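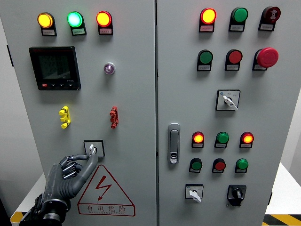

**Week 6 handout: What does an energy-saving claim claim?**

Read this before Monday. Bring the Kunow brochure and a calculator. A phone is fine.

Last week we went over how a building gets billed for electricity. This week we look at people who sell you a smaller bill. Some of them do good work. My complaint is with the arithmetic, and with how rarely a buyer asks to see it.

## 1. The baseline problem

Every savings figure is a comparison between what you used and what you *would have* used. The first number comes off a meter. The second is made up by somebody, and often by the seller.

Take the Clilonier bakery case in your packet. The owners put in new controls on the ovens and the walk-in coolers, and the installer reported a 30 percent drop in use. Look at the dates. The "before" period is July. The "after" period is October. Coolers work hard in July. The bakery also dropped its Sunday shift in September, a fact that appears in a footnote and nowhere in the calculation.

Did the controls help? Maybe. The report can't tell us, and it is written as if it could.

Things to ask for when you see a baseline:

- How long is it? Less than a full year should make you nervous.
- Was it picked before or after the results came in?
- Is it adjusted for weather, hours and output? By what method, and can you redo it?

## 2. Percent of what?

The Tuvel lighting brochure says "cuts energy use in half." Read down the page and you find it means the energy used by the fixtures that were replaced. In the sample office those fixtures made up 14 percent of the total. Half of 14 is 7, so the building saves 7 percent, if everything goes as promised and people don't start leaving the lights on now that they're cheap to run.

They do, by the way. It's called the rebound effect and you'll read more on it in week 8. Estimates of its size vary so much that I'd distrust anyone who hands you a single number.

## 3. Payback

Simple payback is cost divided by yearly savings. A $4,000 upgrade that saves $1,000 a year pays back in four years. Sales people love it for its simplicity, and it is a reasonable first look.

What it leaves out:

- Maintenance and repair
- Price changes, in either direction
- What else you could have done with the money
- Whether the equipment lasts past the payback date

Kunow offers a payback of 11 years on a controller with a five-year warranty. I'd like to hear someone defend that in class. There is a defense, though I don't find it a strong one.

## 4. Demand is not energy

This one trips up about a third of the class on the midterm. Kilowatts measure how fast you use electricity. Kilowatt-hours measure how much you used. Many business customers pay for both. A product can trim your peak and leave your total use right where it was, and that may still be worth buying — but then the word on the box should be "demand," and usually it says "energy."

The Yook battery flyer is the worst offender in the packet. A battery loses some power every time it charges and discharges. It can lower a bill and raise consumption in the same month. Find the sentence on page 2 that says otherwise and mark it.

## For Monday

1. Rewrite the Clilonier summary paragraph so that it claims only what the data supports. Keep it under a page.
2. Work out the whole-building savings for the second Tuvel example. Show the steps.
3. Pick one claim from any source and list what you would need to see before you believed it.

Typed or handwritten, either is okay. Late work loses a letter grade.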